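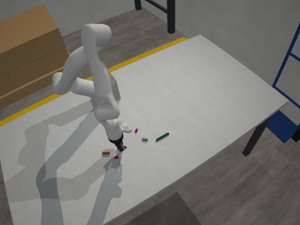 A white arm over a white table, its black gripper close to the small blocks.

The Road Between Zemis and Fetach

When the guns moved off the ridge, two towns that used to share a bus, a bakery and a good many in-laws had to work out how to visit each other again.

If you want to go from Zemis to Fetach, the first thing people will tell you is to bring something to eat. It isn't a long way. Before the fighting, teenagers used to walk it after dances, carrying their good shoes, and there's a song (which I was made to sit through more than once, with great pleasure) in which a young man does it in the snow for a girl who turns out to have gone to bed. These days the trip takes most of a morning, and that's if the soldiers at the lower post are in a good mood and the river hasn't come up over the stones.

I made the crossing in the back of a bread van, wedged between the racks, with a woman on her way to see her sister and a boy taking a rooster to somebody's uncle. The rooster had its papers checked. I'm not joking – the soldier wanted to see a note from the vet, and the boy had one, folded very small inside his sock.

The ceasefire has held here since the spring, and people in both towns talk about it the way you might talk about a guest who is behaving well so far. They're polite about it. They don't want to startle it. The militia that held the ridge has gone back over the far side of the mountain, where it came from, and the army has taken its place in the same sandbagged huts, using, as far as anyone down below can tell, the same stovepipes. There is still shooting some nights. Mostly, I was told, it's at foxes.

What the ceasefire didn't bring back was the road. The old one ran straight along the shoulder of the hill, and it's mined for a good part of its length. The new one is really a farm track, dropping to the river, crossing it at the ford and climbing up again through the plum orchards. Cars can manage it in dry weather. The bus company in Zemis, Van Loon, still has the Fetach stop painted on the side of its office in tall blue letters, and the man at the ticket window will cheerfully sell you a ticket there if you insist. "I can't promise you a date," he said when I asked. He had been saying so for 3 winters, and he sounded as though he'd grown rather fond of the sentence.

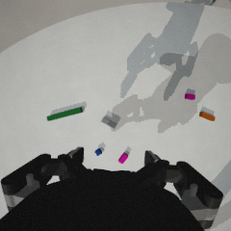

FETACH, September – The clinic opens at nine, but by the time the church clock gets there (it runs slow, and everyone allows for it) the benches in the yard are full. Mothers with babies get the shade. Old men get the wall, where they can lean back and see who's coming up the hill, and they keep up a commentary that must be very trying to anybody arriving with something embarrassing.

Mieke Boersma has run the place since the hospital in Zemis became impossible to reach. She came for what was meant to be one season, with a suitcase she describes as foolish: two summer dresses, a hair dryer, a book about birds. She's still here. The hair dryer went to the baker's daughter. The book about birds has become, over time, a sort of guest book, with patients writing in the local names beside each picture, and not always agreeing, so that the page on the shrike has become a fairly heated argument in four or five different hands.

She is tall and untidy and talks with her back to you, because she's always doing something at the counter. During the shelling, she told me, she worked in the cellar by the light of a bicycle lamp, and the thing she remembers most is how courteous everyone was. People apologized for bleeding on the blankets. A farmer with a broken leg kept trying to stand up to give his place to a pregnant woman, and had to be shouted at.

"Now they shout at me," she said. "It's much better. They're angry about the waiting, about the pills being a different color than last time. Last week a man told me my stairs were a disgrace. I was so happy I made him coffee."

What worries her now is quieter. She sees people who don't sleep. She sees children who are perfectly fine until a tractor backfires. She sees a lot of men with bad stomachs and nothing wrong with their stomachs, who will talk for a long while about what they had for supper and then, with one hand already on the door, mention a brother. She has learned to leave the door stuck. It really does stick, she says, in damp weather, and she has decided not to have it planed.

There is no doctor. One comes over from Zemis when he can, by the ford, with his trousers rolled. Births that look like trouble have to go the other way, down the same track, and everybody in town with a decent set of tires knows they may be knocked up for it in the night. The priest's car has been used. So has the bread van, which accounts for a small boy in the lower street whom everyone calls Loaf.
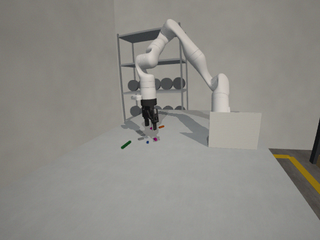

The men on the hill

The clearing of the old road is being done by a company named Grallix, which has the contract from the government and keeps its vehicles behind the school. The crew are nearly all local. That surprised me at first, though I don't know why it should have. Who else would know that the flat place past the spring was where people used to park for picnics, and so was a likely spot for somebody to have buried something?

They start early, before the heat, and they're down again by noon. In between they move along the verge on their knees, in heavy vests, each man by himself with a good stretch of empty road between him and the next. From the clinic yard you can see them as small blue marks on the hillside. The old men on the wall know them all by the way they kneel.

So far they have opened 300 meters. I was taken up to see it one morning and walked the whole of it, slowly, between two lines of white-painted stones, and I can report that it's a very beautiful piece of road. There's thyme growing up the middle. At the end of it a length of red tape goes across, and past the tape the road simply carries on around the bend, looking exactly the same.

The foreman used to drive the Fetach bus. He knew the bend well, he said, and he told me to listen for it, that in his day you sounded the horn just there and the dogs on the far side would start up. He's a careful man and he wouldn't guess at when they'd be finished. The slope has slipped in places, and whatever was put in the ground has gone sliding along with it. Sometimes they spend a day on a patch the size of a kitchen and find a spoon.

He keeps the spoons, incidentally. He keeps everything that isn't dangerous: buckles, a door key, a doll's arm, a good many coins. It's all laid out on a shelf in the school hallway with no labels, and people stop in to look. A woman from the upper street found her own father's cigarette lighter there and carried it home in her apron without a word to anyone, and nobody said a word to her, either.
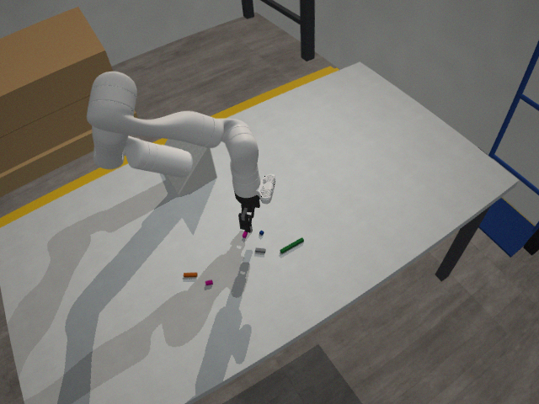
Black gripper above the tabletop, with a tiny magenta cube below its fingertips.

Market day is Monday, and it's the one morning when the farm track is really busy. People from Zemis come over with batteries, thread, cooking oil and gossip. People from Fetach sell them plums, plum jam, plum brandy and, this year, walnuts. It was held for generations in the square at Zemis, but it moved over the river when the army made the lower post the only way through, and there's some feeling about that. I heard it said in Zemis that the Fetach people had stolen the market. I heard it said in Fetach that they'd be delighted to give it back, as it leaves cabbage leaves in the fountain.

There are other things that don't get said so lightly. Some families in Zemis had sons on the ridge, with the militia, and everybody knows which families. One of the sons has come home. He mends shoes in his mother's front room, and for a long time the only shoes he had to mend were hers. Then one market day a woman from Fetach, who had lost her barn and both her cows, set a pair of boots down on his step, knocked, and walked off before he could open the door. She collected them the following week, left the money on the sill, and complained to all her friends about the stitching. She has since sent her husband's.

I asked her about it, as tactfully as I could, over a plate of her dumplings. She said the boots had needed doing. Then she wanted to know whether I was warm enough, whether I had children, and why on earth I was planning to go back by the ford with the sky looking like that when there was a perfectly good bed in the next room. The rain came in before supper, and I stayed until the stones were showing again.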